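Gromville exam results: 1,782 pass at first sitting

2019-08-15

The results of the Gromville school leaving exam were released this morning. Of the 2,652 students who sat the papers in April, 1,782 passed every subject at the first attempt. The others may retake the papers they failed without repeating the full exam.

Osgate Secondary School had 100 students in the exam, its largest group so far. All but 11 passed. Math was the most common subject to retake, followed by geography. The school will run morning review classes in both until the retake session, and students from other schools can join if there are seats left. 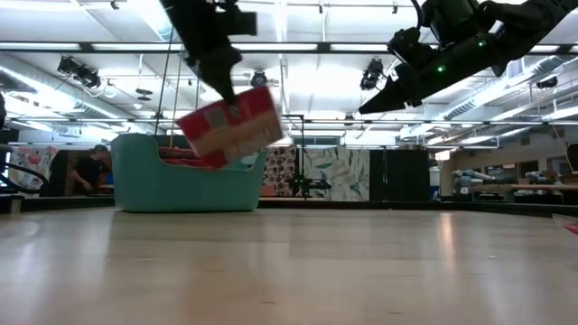 A red and white box held over a teal tub.

Result slips can be picked up at the school office with a student card. Parents collecting for a child need a signed note. Schools in Wito and Oyewole will mail the slips to home addresses, and families who have moved this year should call the office to update their details.

Requests to have a paper marked again must be made in writing through the student's own school. There is a fee for each paper, paid back if the grade goes up. Students applying to the technical college may send in their forms while a request is open and add the final grade later.

Retake forms are available at all school offices.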